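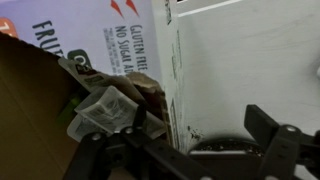 El inventario de Nevura admite 125 ranuras en la versión que Delside distribuye desde febrero. En la anterior el límite dependía del peso, y cada objeto llevaba un valor decimal que el jugador veía redondeado. La responsable de sistemas del estudio, que pide figurar solo por su cargo, explica que el cambio afectó a casi todo el código de recogida, intercambio y fabricación.

«El peso parecía sencillo sobre el papel», dice. «Cada objeto tenía una masa y el personaje una capacidad. Pero la interfaz mostraba un decimal y el cálculo usaba tres, de modo que un jugador podía ver 40,0 de 40,0 y quedar penalizado. Recibíamos ese informe de error todas las semanas y técnicamente no era un error».

La solución provisional consistió en redondear a la baja en la comprobación. Con ella apareció otro problema: los materiales ligeros, como las fibras y las esporas, podían acumularse sin coste si se recogían de uno en uno. El equipo retiró el parche y empezó a trabajar con ranuras. Cada ranura contiene una pila, y el tamaño máximo de la pila depende de la categoría del objeto. Las armas no se apilan. Los consumibles llegan a 60 unidades.

Preguntada por el criterio para fijar esa cifra, responde que salió de los datos de la prueba cerrada. «Miramos cuántas unidades del mismo consumible llevaba la gente al entrar en una mazmorra. Casi todos los perfiles quedaban por debajo de 60. Los que lo superaban eran jugadores que no vendían nada, y a esos les hemos puesto el almacén».

El almacén se encuentra en Merkavside, la ciudad a la que se accede al terminar el segundo capítulo. Es común a todos los personajes de una misma cuenta y se guarda en un archivo separado del de la partida. Esa separación, según cuenta, fue la parte más delicada. Si el juego se cerraba entre la escritura de un archivo y la del otro, un objeto podía existir en los dos o en ninguno.

«Ahora cada traslado genera un registro intermedio. Primero se anota la intención, después se modifica el almacén, después el inventario, y solo entonces se borra la anotación. Al cargar, el juego busca anotaciones pendientes y las completa. El procedimiento es conocido en bases de datos, lo que pasa es que en un juego para un solo jugador casi nunca se aplica».

El registro ocupa poco y se escribe en el mismo hilo que el autoguardado. En consola hubo que limitar la frecuencia: si el jugador mueve varias pilas seguidas, las operaciones se agrupan y se escriben juntas al cerrar el menú.

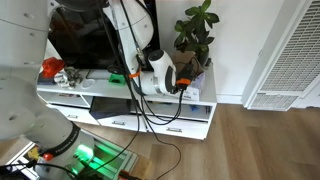 La agrupación tiene una consecuencia visible. Mientras el menú del almacén permanece abierto, los cambios todavía no son definitivos, y un corte de corriente en ese momento devuelve los objetos a su posición inicial. «Preferimos perder la ordenación a perder el objeto», resume.

Buena parte de la conversación gira en torno a Pathak, la herramienta interna con la que Delside edita las tablas de botín. Nació como una hoja de cálculo con macros y hoy es un programa independiente que valida las probabilidades antes de exportarlas al juego. La base contiene 1.345 objetos, contando variantes de color y piezas de misión. Cada uno tiene un identificador permanente que no se reutiliza aunque el objeto se elimine.

– ¿Por qué no reutilizarlos?

«Porque siempre hay alguien con una partida antigua. En una versión temprana reasignamos el identificador de una llave a una poción. Quien cargaba una partida con la llave se encontraba la poción y una puerta cerrada para siempre. Desde entonces los identificadores retirados se quedan en la tabla con una marca, y al cargar se convierten en moneda según su último precio».

Pathak comprueba además que ninguna receta produzca beneficio en bucle. El caso típico es el de un objeto que se fabrica con materiales comprados a un comerciante y se vende a otro por más dinero. La herramienta recorre el grafo de recetas y avisa cuando encuentra un ciclo con saldo positivo. La primera ejecución encontró 3, y los 3 pasaban por el mismo ingrediente, una resina cuyo precio de compra se había copiado mal de otra fila.

Los descuentos por reputación complican el análisis. Un ciclo neutro puede volverse rentable cuando el jugador alcanza el rango máximo con una facción, así que la comprobación se hace siempre con los precios más favorables posibles. «Eso nos obliga a ser algo más tacaños de lo que nos gustaría en los rangos bajos», admite. «Hay recetas que al principio de la partida salen caras. Lo sabemos».

Sobre la interfaz se muestra menos satisfecha. El filtro por categoría funciona, pero la ordenación automática coloca los objetos de misión al final y muchos jugadores no los encuentran. El equipo ha probado una pestaña aparte, que ocupa espacio en pantallas pequeñas, y un icono superpuesto, que se confunde con el de objeto equipado. De momento no hay decisión. La búsqueda por texto sí está prevista para la próxima actualización, con una limitación en mando: solo se podrá filtrar por la letra inicial.

También queda pendiente la conversión de partidas creadas con el sistema de peso. El conversor asigna ranuras en este orden: equipo puesto, objetos de misión, armas, consumibles y materiales. Lo que no cabe se envía al almacén aunque el jugador todavía no haya llegado a Merkavside, y queda allí hasta que lo visite. La entrevistada recomienda conservar una copia manual antes de actualizar, ya que la conversión no se puede deshacer desde el menú.

En cuanto a una posible ampliación de ranuras mediante mejoras, descarta que vaya a incluirse en esta versión. El formato de guardado reserva espacio para ello, pero los comerciantes, los cofres y las recompensas se han ajustado contando con 125. «Si subimos el límite hay que volver a pasar toda la economía por Pathak y revisar los avisos a mano. Lo haremos cuando cerremos el tercer capítulo, que es donde tenemos ahora a la gente».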